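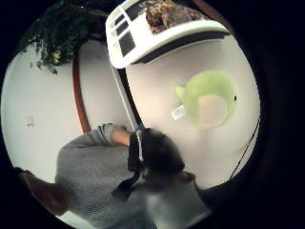 Section 4: Fitting Your Nalau Bracelet and Adding the First Charms

July 2019
By the Ferrand workshop desk
Print this page | E-mail this page
Filed under: Owner's Guides > Bracelets & Charms

By now you should have the bracelet out of its pouch and the little tool card unwrapped (if you skipped Section 3, please go back and check the parts against the packing slip before you start). The steps in this section take most people the length of a cup of coffee, and they are pleasant work. Take your time over the sizing in particular, as a bracelet that fits well will be worn for years and one that doesn't tends to live in a drawer.

What you will need

The bracelet chain, with its two end caps and the barrel clasp
The safety chain, in its own small bag
The two silicone stoppers
The paper wrist gauge from the back cover of this guide
A soft towel or a felt tray, so nothing rolls off the table
The charms you would like to start with

4.1 Measuring the wrist

1. Tear out the paper gauge along the dotted line and wrap it around the wrist just above the wrist bone, on the hand where you plan to wear the bracelet. Your two wrists are probably not quite the same size.

2. Pull the gauge snug but not tight, and read the number where the arrow meets the scale. The gauge reads in millimeters because the chains are stamped that way. If you only have a sewing tape marked in inches, multiply by 25.4.

3. Add 20 millimeters for a plain chain, or 25 if you expect to fill it. Charms take up room on the inside of the bracelet as well as the outside, and a full one always feels shorter than an empty one.

4. Compare your answer with the number stamped on the inner face of the end cap. A wrist of 17 centimeters, for instance, comes out at 195 with the fuller allowance, and 195 is the chain we send out more than any other.

Note: Measure in the evening if you can, or after a walk. Wrists swell a little over the day, more so in summer, and a chain sized first thing on a cool morning may pinch by dinner time.

If the stamped number is smaller than your answer, please don't try to stretch the chain. Put it back in the pouch, without charms, and send it to the Fluvinstead service counter with your slip. Exchanges for size are free as long as the chain has not been engraved.

4.2 Opening the clasp

5. Lay the bracelet on the towel with the barrel clasp facing you. Find the small groove that runs along one side of the barrel.

6. Set your thumbnail, or the flat end of the tool card, into the groove and tip it upward. The barrel should open with a soft click.

CAUTION: Never use a knife or a metal screwdriver in the groove. The spring inside is finer than it looks, and a bent spring cannot be repaired at home.

A brand-new clasp is stiff. This is how it leaves the bench, and it will ease after a couple of weeks of ordinary wear. If it is still stubborn after that, any counter that carries our bracelets will look it over for you while you wait -- except in December, when we ask you to leave it overnight.

4.3 Adding charms

7. Slide one silicone stopper onto the chain first and push it along until it sits next to the far end cap.

8. Thread the charms on one at a time. Those with a Pruster core (look for the tiny P inside the hole) have a fine screw thread and need to be turned gently clockwise over the raised ring in the middle of the chain. Plain-core charms slide straight over it.

9. Put your heaviest charm at the center and work outward on both sides with the lighter ones, so the bracelet hangs evenly and the clasp stays at the underside of the wrist.

10. Finish with the second stopper, close the barrel, and give it a gentle tug to be sure it has caught.

CAUTION: The total weight of charms must not go above 70 grams. The weight of each charm is printed on its card. Past that limit the end caps can begin to loosen, and the warranty does not cover a cap lost in this way.

There are 228 charms in the current list and every one of them fits this chain, so you needn't worry about matching series or years. Older charms, from before the Pruster core came in, will fit too, though they may rattle a bit against the newer ones. Some owners rather like the sound.

4.4 Attaching the safety chain

11. Open the loop at each end of the safety chain with your fingernail. Clip one loop over the chain beside the left end cap and the other beside the right.

12. Check that both loops have closed fully. Run a fingertip over them, and if you feel a gap, press the loop shut between finger and thumb.

13. Slip the bracelet over your hand with the clasp open and the safety chain attached. It should pass over the knuckles with a little coaxing. If it won't, unclip one loop, put the bracelet on, and clip the loop again.

Note: The safety chain is there to hold things together if the clasp comes open by accident. It isn't meant to carry charms, and even a light one will wear through the links.

Wear the bracelet around the house for an evening before you take it out. Should it slide past the widest part of your hand on its own, move down one size. Cleaning and storage are covered in Section 5, and the steps for engraved end caps are in Section 6.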